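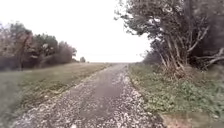 Er glaube kein Wort davon, sagte der Archivar, der Dichter von Durville sei so wenig ertrunken wie er selbst.

Ich fragte, worauf er das stütze. Er schob mir das Heft über den Tisch und sah dabei auf die Uhr. Ich hatte zwei Züge und einen Bus hinter mir, und er wollte um vier schließen.

Das Heft war das letzte, das der Dichter beschrieben hatte, 92 Seiten, die Schrift klein und nach rechts kippend. Der Verlag Bekis hatte daraus vor Jahren ein Buch gemacht, mit einem Nachwort, in dem die Wörter Schwermut und Verhängnis so oft vorkamen, dass ich beim Lesen misstrauisch geworden war. Wer so viel Nebel braucht, hat meistens eine Lücke zu verstecken.

»Lesen Sie den Februar«, sagte der Archivar.

Ich las den Februar. Der Dichter klagte über seine Zähne, über den Preis für Kohle und über eine Rezension. Von Verzweiflung stand da nichts. Am Zehnten hatte er die Verbindungen nach Irine abgeschrieben, mit Abfahrt und Umstieg, und den Fahrpreis unterstrichen. Am Tag darauf fand man seinen Mantel am Wehr. Im Buch fehlte der Eintrag.

»Das beweist nur, dass er einen Fahrplan lesen konnte«, sagte ich.

»Und das hier?«

Eine Quittung, ausgestellt von der Pension Owen in Irine, 26 Nächte, bar bezahlt. Der Name darauf war unleserlich. Der Archivar hielt ihn für den Namen des Dichters, ich hielt ihn für einen Fleck mit einem Bogen daran. Wir beugten uns beide darüber, und je länger wir hinsahen, desto weniger war es ein Wort.

Ich habe in meinem Beruf schon einige Tote wieder auferstehen sehen. Einer soll als Gärtner gelebt haben, ein anderer im Kloster, und immer gab es jemanden, der einen Brief besaß, den er gerade nicht finden konnte. Die Auferstehung verkauft sich gut. Das Ertrinken allerdings auch, davon lebte Bekis seit fünf Auflagen.

»Wem gehört die Quittung?«, fragte ich.

»Dem Archiv.«

»Und vorher?«

Er räumte das Heft in die Mappe. Vorher, sagte er, habe sie in einem Buch gelegen, das er auf einem Flohmarkt gekauft habe. Für 10 Francs. Den Händler kenne er nicht.

Ich schrieb es auf, auch den Preis. Dann bat ich darum, das Papier noch einmal gegen die Lampe halten zu dürfen. Er gab es mir ungern. Das Wasserzeichen war deutlich, ein Anker und darunter eine Zahl, 259. Auf den Heftseiten hatte ich denselben Anker gesehen, mit derselben Zahl.

Entweder hatte die Pension ihre Quittungen auf dem Papier eines Mannes geschrieben, der nie dort gewesen war, oder jemand hatte im Heft eine leere Seite gefunden.

»Darf ich die Seiten nachzählen?«, fragte ich.

»Wir schließen«, sagte der Archivar. Es war zwanzig vor vier.

Zuletzt aktualisiert: 23. Aug. 2026
Geteilt: 26 · Kommentare: 10
Start | Erzählungen | Archiv | Kontakt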